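Mirkau Local Jobs Report

The August edition covers hiring, layoffs and unemployment claims by county. 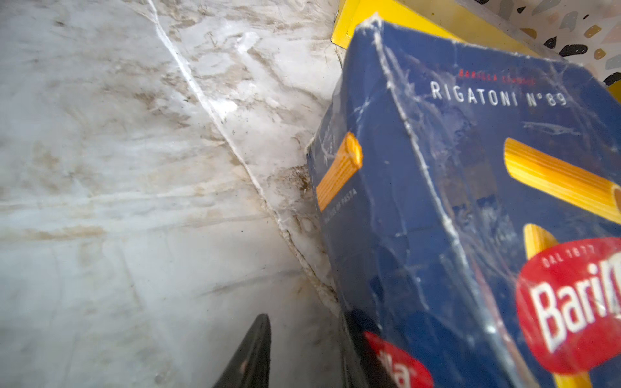
Photo: Nayara Brito

Each report has 11 tables, with figures for almost 1,000 employers. Updated 19 Aug 2026.

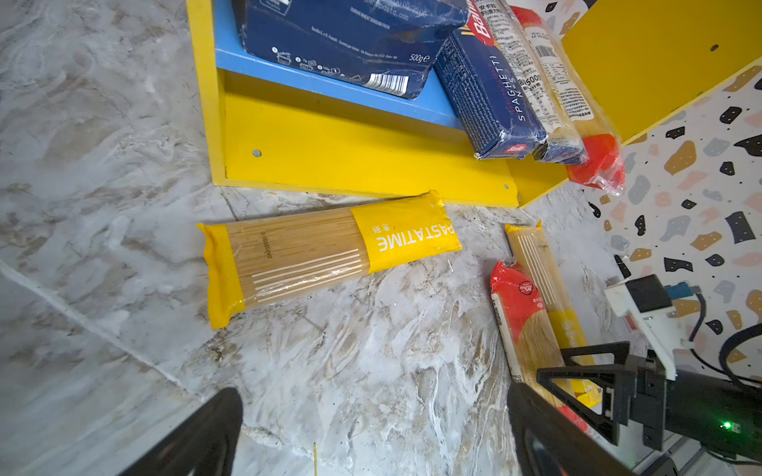 Yellow shelf unit with blue back panel

Subscribers get four regional summaries and a spreadsheet of the county figures. Seasonally adjusted rates are listed separately.
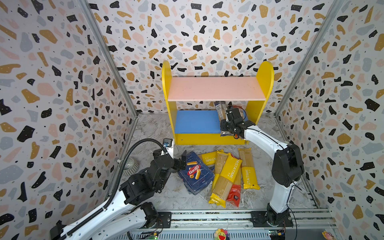

Ordering

Single copies and yearly plans are sold through Riedl. For office licenses, contact Severyn Zhuravel.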